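Notes from the Back Row: February

Well, we did it the hard way again. If you were at Te Moana for the Drisora match you already know, and your voice is probably still as rough as mine. If you weren't, sit down with a coffee, because I'm going to go through the whole thing and I'm not going to be quick.

First, the bare facts for the people who only read the top. Skevholm beat Drisora in five sets. We lost the first, won the second, lost the third badly, won the fourth by two points and took the fifth 16-14. That puts us third in the league with the top four going through to the playoffs, and it means we've finally beaten them at home after three tries.

Now the long version.

I got there early to help put the net up, and the gym was freezing. The heating comes on at six and the warm-up starts at half past five, so the first half hour is always played in hoodies. Our setter, Flynn Kingi, spends that time on the floor with a ball, setting to himself lying flat on his back, and he won't talk to you while he's doing it. I've tried. I asked him whether his ankle was okay and got a grunt, which I took as a yes.

The ankle was the big question going in. He rolled it at the Indura tournament, landing on somebody's foot under the net, and missed the next two league matches. We split those, and the one we lost was ugly. Our second setter is sixteen and has lovely hands, but she plays for the women's side, so for the men it was Coach's nephew filling in, and he's really an outside hitter. He did his best! The sets were going about a yard too far off the net, though, and our middles basically stopped getting the ball.

So Flynn was back, taped up to the shin, and for the whole of the first set I thought we'd rushed him. He was slow getting to anything behind him. Drisora figured that out by the third rally and started serving short into zone two, right in the lane he has to run through, and our passing fell apart. We dropped the set 25-19 and it wasn't even that close. I was keeping the book at the scorer's table and I wrote "ugh" in the margin, and then had to erase it before the referee signed.

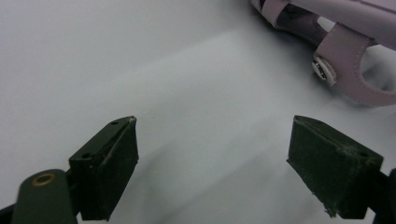

Green and white, as ever.

What changed in the second set was the rotation. Coach started us two spots around, so that Flynn opened in the back row and served first, and our big server came up earlier against their weakest passer. I'd love to tell you I spotted this at the time. I didn't, I was trying to get the lineup slip to match the shirts on the court, and I only saw it when I went back over the sheet at home. We ran off six straight points on serve near the start and never gave them back. 25-17, and the kids in the bleachers started with the drum.

(About the drum. Yes, we've had the email. The drum is allowed between rallies and has to stop when the referee whistles for serve. If your child is the one with the drum, please pass this on, and please also tell them they have excellent rhythm.)

The third set I'd rather skip, but fair's fair. Drisora brought on a left-handed opposite I hadn't seen before, and we had no idea what to do with him. He hit around the block, he hit off the top of the block, and when we finally got two people up in front of him he tipped it over both of them and it dropped right in the middle of the floor with four of our guys looking at it. We lost that one 25-14. There was a stretch where our side out percentage must have been close to zero, and I'm glad I don't have to work it out.

At the break I went over to fill my water bottle and could hear Coach talking to the team. I was expecting shouting. She was talking about feet. She wanted the libero one step deeper and one step toward the line on that lefty, and she wanted the block to give up the crosscourt and take the line away late. That was pretty much the whole talk, plus something about bananas.

It worked about half the time, and half the time was enough. The fourth set was the best volleyball I've seen in this gym in years. Neither side got more than three points clear. There was a rally at 18-all that went over the net so many times I forgot to watch for faults and just watched, and it ended with our libero digging one off his knees, the ball going nearly to the ceiling, and Flynn running under it from way back and setting it one-footed to the outside. One-footed! On the good foot, thankfully. The kill hit the back line and the line judge's flag went down, and Drisora's bench had plenty to say about it. I was on the far side, so I have no opinion. It was in.

We had set point at 24-22, wasted one on a serve into the net, and then their lefty finally hit one long. 25-23. I had to stand up and walk around behind my chair.

Fifth set, then. For anyone new to the sport, the last one only goes to 15, but you still need to win by two, and you switch ends at eight. We were down 8-6 at the switch. We were down 12-10. They called a timeout when we got it back to 12-all, and then we called one at 14-13 to them, match point against us, and it was so loud that I couldn't hear what the second referee was saying to me. He ended up holding up fingers.

Flynn dumped it. Match point against, perfect pass, both middles and the pipe all coming in screaming for the ball, and he just turned his wrist and dropped it over the net with his left hand. I asked him about it afterward and he said, "Nobody was there." Okay then!

After that we got a block to go ahead 15-14, a proper one, four hands over the net and straight down. And then their pass came right over onto our side and our middle hit it so hard it bounced up into the seats. 16-14. I'm told I knocked over the pencil cup.

A few words on the women, who played the early match and deserved a bigger crowd than they got. They beat Drisora's second team in straight sets and served fantastically well, with only a handful of errors all match. The sixteen-year-old setter I mentioned ran the middle attack like she'd been doing it for a decade. If you normally turn up just for the men's game, come an hour or two earlier next time. It's the same ticket.

On the stats: several of you have asked why I don't publish hitting percentages anymore. The answer is that I was doing them by hand off the video and it was taking me most of an evening per match, and then somebody's dad would email to say I'd given his son an error that should have been a block. I'm happy to hand the job to anyone who wants it. I'll keep doing kills, aces and blocks. For the record, the men finished with 14 aces in this one, the most we've had all season, and nine of them came in the second and fourth sets.

What's next. We go away to Indura, which is a 90 minute drive if the bridge is open and a lot more if it isn't. There are still seats on the bus. It leaves from the lot behind the gym at noon sharp, and it really will leave, as two of our own players found out last season. Bring a sandwich, their snack bar only does hot dogs and they run out by the end of the first match. Their gym also has a very low ceiling over one end, and any ball that touches the lights and comes down on the other team's side is out, so expect some arguing.

If we win that one we're in the playoffs whatever happens elsewhere. If we lose, we need Drisora to drop at least one of their last two, and I don't want to spend the rest of the month refreshing the league page at work.

Odds and ends:

The lost and found box has two left knee pads, a gray hoodie and a very nice water bottle with a dent in it. All of it goes to the thrift store after the next home match.

Raffle ticket 1434 still hasn't been claimed. It's the ham. Please come and get the ham, it's in my freezer and I need the room.

Beginners' night has moved to the small court for the rest of the season. Same time, 7:30 p.m., and you don't need your own ball. You do need indoor shoes, and I mean shoes you haven't walked across the parking lot in.

We're short of line judges for the last two home dates. It takes ten minutes to learn, you get a flag and you get the best view in the building. You also can't cheer, and I won't pretend that was easy on whoever had the far corner for that fifth set. Talk to me at the scorer's table or reply to this and I'll put you down.

See you on the bus. I'll be the one up front with the scorebook and the new pencil cup.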